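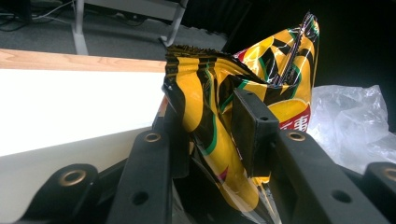 Reading time: 7 minutes

Reference > Materials > Packaging > Flexible films

Metallised film

Metallised film is a thin sheet of plastic carrying a very thin coating of metal, nearly always aluminium, on one side. It is used in food packaging, in capacitors, in insulation, in decorative goods and in emergency blankets. In packaging it serves as a barrier to oxygen, water vapour and light, and is a common material for crisp and snack bags. It differs from foil laminate, in which a separate sheet of rolled aluminium is glued to plastic or paper.

Terms

In trade use, "film" means a plastic sheet thin enough to be wound on a roll and folded without cracking. "Web" means the film while it is running through a machine. "Base film" is the plastic before coating. The coated side is called the metal side, and the other the plain side. The word "foil" is often used by the public for any shiny wrapping, but the industry keeps it for rolled metal.

Base films

The most common base film for snack packaging is biaxially oriented polypropylene, shortened to BOPP. The plastic is cast as a thick sheet and then stretched both along and across its length. Stretching lines up the long molecules, which makes the film stiffer, clearer and harder to pull apart. It also makes it easy to tear once a nick has been made in the edge, and a bag that resists a steady pull may split along its full height after a small cut.

Polyester (PET) is used where the film must stand more heat or hold its size closely under tension. It takes metal well and gives a better barrier than polypropylene for the same thickness of coating. It costs more and does not seal to itself at ordinary sealing temperatures, so a separate sealing layer is needed. Polyethylene and cast polypropylene are also metallised, the first mainly where a package is meant to be made from one family of plastics.

Polypropylene has a surface to which metal does not readily stick. The film is therefore treated with an electrical discharge or a flame before coating. The effect of treatment fades in storage, and rolls held too long in a warehouse may have to be treated again.

Coating

Coating is done in a vacuum chamber. A roll of base film is loaded, the chamber is closed and the air is pumped out. Aluminium wire is fed on to heated ceramic blocks known as boats, where it melts and turns to vapour. The web passes over a chilled drum above the boats, and the vapour settles on it as a solid layer. The drum must be cold enough to carry away the heat of the metal, or the film will stretch or wrinkle.

The layer is measured in tens of nanometres. At that thickness it is checked by optical density, a measure of how much light it stops, as no ordinary gauge can read it. Low density points to a thin coating, a high web speed or a failing boat. Small bright specks seen when the film is held to a lamp are pinholes, usually caused by dust on the base film or by droplets of metal thrown from a boat.

The Clemley works operated an early narrow coater on the batch principle, in which each roll was coated and unloaded before the next was placed in the chamber. Its log gives a standard roll length of 3000 metres. The works had started in 1901 as a maker of waxed paper for bakers and confectioners, and the coater was placed in the former wax room, whose floor had to be strengthened to take the pumps.

Barrier properties

Fried snacks spoil chiefly in two ways. They take up water from the air and go soft, and the fat in them reacts with oxygen and turns rancid. Light speeds the second process. Plain BOPP is a fair barrier to water vapour but a poor one to oxygen. A metal layer improves both and stops most of the light.

The figures quoted for flat film are seldom reached in a finished bag. Printing, laminating, folding and forming all strain the metal, which cannot stretch as far as the plastic beneath it. Fine cracks open along the lines of strain and let gas through. Damage of this kind is called flex cracking. It is tested by twisting and crushing a tube of film a set number of times and measuring the barrier before and after.

Siwan Hughes, in a set of bench notes issued to users of the Cusia flex tester, separated the loss due to cracks in the metal from the loss due to holes through the whole web. The first rises early in the test and then levels off. The second is small at first and climbs steeply once sharp three-way folds begin to meet at a point. Her advice was to report the two separately. A film with many fine cracks may still keep its contents dry, whereas a single hole will not.

Structure of a snack bag

A typical snack bag is a laminate of 2 webs. The outer web is clear BOPP printed on its inner face, so that the ink lies beneath the plastic and cannot be rubbed off. The inner web is metallised BOPP with a heat-sealing skin on the side facing the food. The webs are joined by an adhesive or by a thin layer of melted polyethylene.

Where the ink is transparent, the metal shows through and gives the colour a metallic look. Where a solid colour is wanted, a layer of white ink is laid behind it. Designers use the two methods together, leaving some areas without white so that they shine. Yellow is a troublesome colour in this respect, as a weak yellow over bare metal looks greenish or dull under shop lighting. Black needs no white behind it, but a heavy black can carry more solvent into the finished roll and must be dried with care.

Forming and sealing

Most snack bags are made, filled and closed on one upright machine. The web is drawn over a shaped collar that turns it into a tube around a filling pipe. A lengthwise seal closes the tube. A pair of heated jaws then closes across it, making the top seal of one bag and the bottom seal of the next in a single stroke, and a knife between them cuts the two apart.

The jaws are usually ribbed. The ribs lengthen the path that gas must take through the seal, and press the layers together where the thickness changes at the lengthwise seam. A toothed knife leaves a zigzag edge, and each notch offers a place from which the bag may be torn open. Straight knives are used where a notch is not wanted, or where the bag has a separate tear mark.

The lengthwise seal may be a lap seal or a fin seal. In a lap seal one edge lies over the other, inside to outside, and both faces of the film must be able to seal. In a fin seal the two inner faces are pressed together and the fin is folded flat. The fin uses more film but is easier to run.

Faults in sealing come mainly from heat, time, pressure and dirt. Crumbs and salt caught in the jaws are the usual cause of a leaking top seal. On the Pindden line, where the jaws were run at 215 degrees, a change to a thinner outer web led to shrunken seals and a frilled edge until the setting was lowered. Jawad Ghumman's account of the trial recommends that jaw temperature be taken at the face of the metal, as the controller reading may differ from it.

Gas filling

Air in the bag may be replaced with nitrogen, which slows the spoiling of fat. The gas also cushions the contents in transport. Bags sealed at low ground swell when carried over high passes or by air, and weak seals may open. Packers who supply hill districts often reduce the fill of gas for this reason.

Disposal

Metallised film is difficult to recycle. The amount of metal is small and is not worth recovering, while the ink, adhesive and mixed layers lower the value of the plastic. Magnets do not pick it up, and optical sorters may misread it because the shiny layer throws back their light. Its light weight also makes it costly to collect.

Bags made wholly from polypropylene can be melted down into a grey or dark plastic suitable for crates, pipes and garden goods. The Zaidi method washes shredded film in a warm alkaline bath, which dissolves the aluminium and loosens part of the ink before melting. Rinsing must be thorough, as traces of the bath weaken the final plastic.

Paper bags with a thin barrier coating have been offered as a substitute. They are generally weaker against fat and damp, and suit goods with a short shelf life.

Other uses

In capacitors, metallised film serves as both plate and insulator. When a weak spot fails, the thin metal around it boils away and isolates the fault, a property called self-healing. In buildings, the film is used in layered insulation, where it reflects radiant heat. It must face an air gap to do so. Pressed directly against a wall it conducts heat and has little effect. Balloons, gift wrap, tinsel and glitter are made from coloured grades, mostly on polyester or nylon.

See also: Foil laminate; Heat sealing; Optical density; Waxed paper

Shares: 41

3 comments

penfold_k
The part on lap seals could mention that printing has to be kept clear of the overlap. We lost most of a September run to that.

Marian T
Is the scrunch test (does it spring back when you crush it) any use for telling film from foil? My council leaflet says so but gives no explanation.

drumchiller
Marian, yes. Foil stays crushed and film opens out again. It won't tell you which plastic it is though.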